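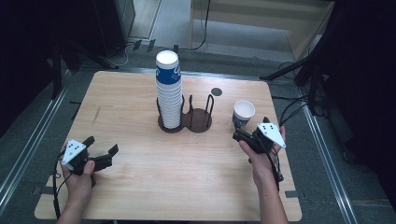 Which side of the cup rack do the clean cups go on?

The left one, if you're standing at the table facing the shelf wall. The right one is for whatever you're moving over, and when you're finished everything goes back left.

OK, now that I've got that in writing (Ebuka asked me again this morning and I gave him the opposite answer from the one I gave last week, sorry Ebuka!), the rest of today.

22/03/2023, cup table

Spent most of the morning on cups. Just cups! The rack is the dark brown metal one with the two round wire holders, and I've grown pretty fond of it, but it has its moods. The base is one flat piece shaped like a figure eight, so you can't slide the holders closer together or farther apart, you take what you get. It's fine on the wooden table as long as you keep it away from the little hole in the tabletop. Denise had it parked with the edge half over the hole on Monday and it rocked every time a cup came out. I moved it forward and it's been good since. I'd like to put a strip of tape down so we stop guessing. Blue tape, not the masking stuff, the masking stuff left gum on the small desk and I was scraping it off with my thumbnail for ages.

Cups themselves. We're still on the Plollodlow ones, white with the blue. Box says 535 on the packing slip, which is such a strange number that I called and asked, and the guy said it was right and that was that. The Kerkomeo cups we had in October were a bit stiffer and I liked them better, they came off the stack without dragging the next one along. But they're taller, and a full stack of them leaned in the wire like it wanted to lie down. So, trade-offs. I'm not reordering either until we've been through this box.

The sticking thing: I think it's mostly how they get loaded. If I grab a sleeve and shove the whole thing down into the holder in one go, the bottom ones jam together and then you're peeling them apart later. If I fan the sleeve a little first (roll it between your hands, hold it loosely, you'll hear them let go of each other) they come off one at a time like they should. Did 34 single pulls off a rolled stack and had 2 doubles. Same number off a shoved stack and had 8. That's one morning and one box, so don't go quoting me, but I'm rolling them from now on.

Also you want to pull straight up. I kept tipping the top cup toward me out of habit, the way you would at a coffee counter, and it squeezes the rim of the one under it. Once a rim is bent that cup is a pain forever. It won't nest properly, and everything you put on top of it sits crooked. I've started a pile of bent ones on the windowsill for paint water and screws and so on. Please take some, the pile is getting silly.

Setting cups down on the table before they go in the other holder works better than going straight across. You get a chance to fix your grip, and you can look at whether it's just the one cup or two pretending to be one. Doubles are easier to spot from the side, there's an extra line right under the lip. I missed a couple early on by only looking down into them, since they're all white inside and you can't tell a thing from up there.

Lowering into the empty holder is the fiddly part. The wire prongs are thin and they do give, so if you come in a little off you can push one outward without noticing and end up with the cup sitting on the outside of it. Came in from higher up after lunch and that helped a lot. Denise says go even higher, practically over the top, and then just let it drop the last bit. I tried it and the cup did land right, but it makes a noise I don't love. Her call on her turns!

Two of the prongs on the right-hand holder might be slightly bent in already. I laid a ruler against them and couldn't make up my mind. Ebuka, you have the better eye, could you look before you start tomorrow? If they are, I'd rather ease them back by hand than take pliers to them, the brown finish chips.

Other stuff:

The Skotthorpe lids turned up and they don't fit. Not even close, they fall right inside the cup. I've put them back in their bag with a note on it.

Akpan order (paper plates, the small bowls, another rack if they've got one) hasn't shipped. I'll chase it Friday. If the second rack is a single and not a double I don't think we want it, the singles tip.

Wiped down the table at noon and again when I quit. Used the damp cloth and not the spray, because the spray left it slick last time and the cups went skating when you nudged them.

Left the rack loaded on the left, right side empty, spare sleeves in the box with the flap folded shut. Still need to find the blue tape. I had it last week, it was on top of the shelf, and now it isn't.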